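**Westdale, 3 June 2023** — Losex has started side-by-side trials of two finger pads for its hand-held grippers, and the first numbers are in. Sort of.

The pads come from Udatton, a small parts shop across town. One is ridged, one smooth. Same gripper body, same linkage, only the pads get swapped. Operators pick small stuff out of an open box by hand, 250 picks per pad to start. Walnuts, disc-shaped parts, small electronics. Anything round and annoying.

Ridged is ahead so far. Walnuts mostly stayed put with it, Losex says, while the smooth pad let them roll. Glossy parts are a closer call — both pads slipped when the jaws closed off center.

The team has logged 605 picks in all, counting a short warm-up run in March that used an older pad and wont go in the final table. Two-gripper picks, with one tool in each hand, are being scored seperately. Those are slower. No word yet on how much.

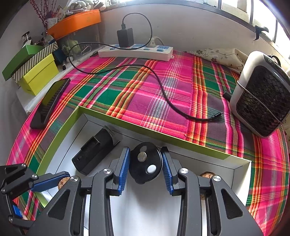
*Ridged blue pads on either side of a black disc-shaped object, with a second gripper at a walnut.*

Next up is a camera comparison, 3 mounts, same box. Losex wants 10 operators for that round and has fewer right now. The arm version of the gripper, code name Tiêu, stays on the shelf until the pad choice is made.

Udatton says new pads can ship within a week of an order. Price not given.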